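Does folding your T-shirts really matter?

Grown-ups say it all the time: fold your clothes or they'll be ruined. Is it true? Let's not believe it just because somebody tall said so.

First, what is a crease? Cloth is made of threads, and threads are made of tiny fibres. When cloth is squashed and left, the fibres settle into their bent shape. Cotton is especially bad at springing back.

So a crumpled shirt gets creased. But a folded shirt gets creased too - look for the straight lines next time you open one. Folding doesn't stop creases. It puts them in tidier places.

Then there are the "magic" folds. Eamon Mac Giolla teaches one at the Emwood holiday club and says it takes 2 seconds. We tried it 21 times. Our best go took 5 seconds, and the sleeves were sticking out.

The slow way works better for most of us. Lay the shirt face down, smooth it with your hands, fold in the sides and sleeves, then bring the bottom up to the neck.
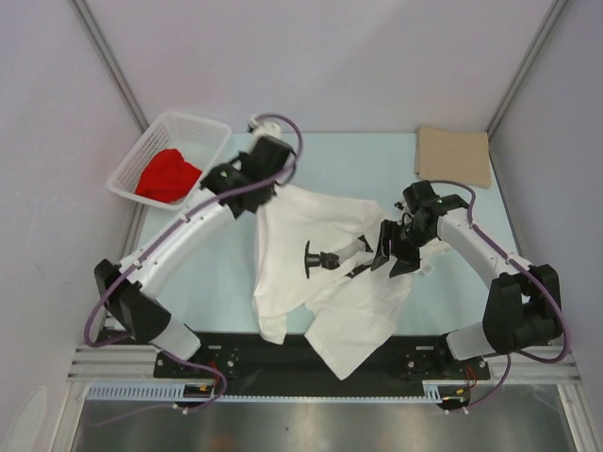
Smoothing is the part people skip, and we think it matters more than the folding. If there are lumps in the cloth when you start, you just fold the lumps in. A printed shirt can be awkward as well, as some prints are stiffer than the cloth and don't want to bend.

Will a crumpled shirt be ruined, then? No. It will look crumpled. A wash or a warm iron (ask an adult) usually sorts it out.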